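4.2 The open day at Nanbridge

Our second round of observations comes from the open day held at the Nanbridge site on Saturday, October 4, 2025. We had been asked to bring something that families could stand beside and enjoy, and after a good deal of friendly back and forth we settled on a guessing game with animal cards and red flip tiles. Marama Donnelly had argued for it from the start, and we are glad she did! Children know how such games go before anyone has explained a rule, and so the talk at the table turned very quickly to what the arm was doing (and, often enough, to what they thought it ought to do next).

The cards in our set are French, which gave visitors one more thing to chat about. For the planner the language makes no difference at all – a tile is addressed by its row and its place in the row. The hard part is the contact. The tiles stand close together, with only slim dividers between them, and the fingers have to push on one tile while leaving its neighbors as they were. Figure 3 gives the view from the wrist camera, the same view we showed to visitors on a screen next to the table.
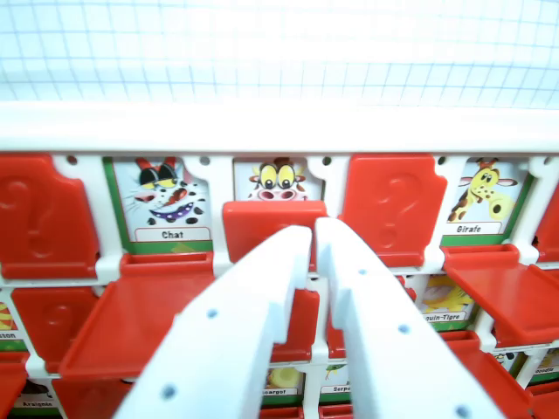
Figure 3. Wrist camera view of the gripper fingers at a red tile in the top row, between the "Chat" and "Girafe" cards.

We ran the demonstration in 16 short sessions over the day, each with a fresh group, and logged 818 tile contacts in all. People were welcome to call out which tile should go down, and one of us passed the request to the Otia planner by hand. We had thought of doing this step by voice, but the hall was loud and cheerful, and typing served us perfectly well.

What struck us most was how closely people followed the tips of the fingers. Several parents told us they had expected the arm to move faster, and then said they liked being able to see where it was headed. We kept the same slow approach speed for the November visit to Harawira, described in Section 4.3.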